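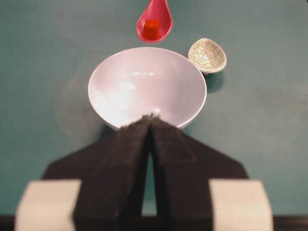 Soup Supper Is Back in January

It hardly seems possible, but the Wovinthorpe Soup Supper is coming around again, and after last winter's turnout (up to 11 pots going at once, if you count the one that lived on the back porch!) we're all looking forward to it. Doors open at 5:30 p.m. in the Pesonen Room, same as before, with soup on the tables by 6.

Last year's supper brought in $2,491 for the Zerell Street food pantry, and a late check that turned up in a coat pocket in spring made it $2,509, so thank you again, whoever's coat that was. The pantry put the money toward a second freezer, and it's already full.

Rami Shboul is keeping the soup list this time and would love to hear from you if you're cooking. He has three lentils promised and would be very happy with something that isn't lentil, though he says he won't turn one away. Please write down what's in your soup and tape it to the lid, especially nuts, milk or wheat.

Bread is coming from Vurnuvberg Bakery, sliced this year, thank goodness. Bring your own bowl and spoon if you can, with your name on a bit of tape underneath. Last winter's strays are still in the box by the coat rack, so do take a look on your way in.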